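About Garnulent

Garnulent started in January with two friends, one spare room and a pile of old desktop computers. Adjoa Amoah taught evening math, Muthoni Gachanja ran the school library, and both wanted a place where grown-ups could learn computers from the inside out!

We now have 25 learners in each group and 3 groups a year. You'll open up a desktop tower, learn what the motherboard does, and write your first small program (everyone gets there, and we love that part). No experience needed, just bring your questions.

The next group starts on 19th October, and we'd love to meet you.

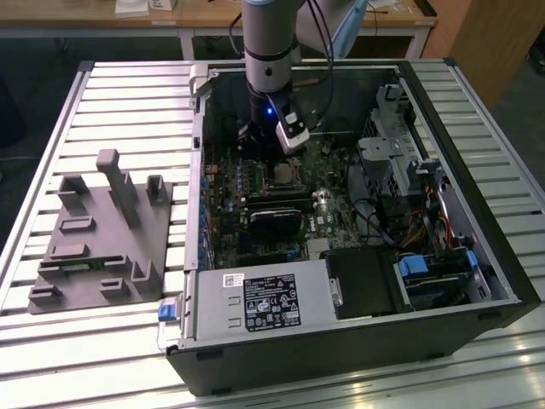
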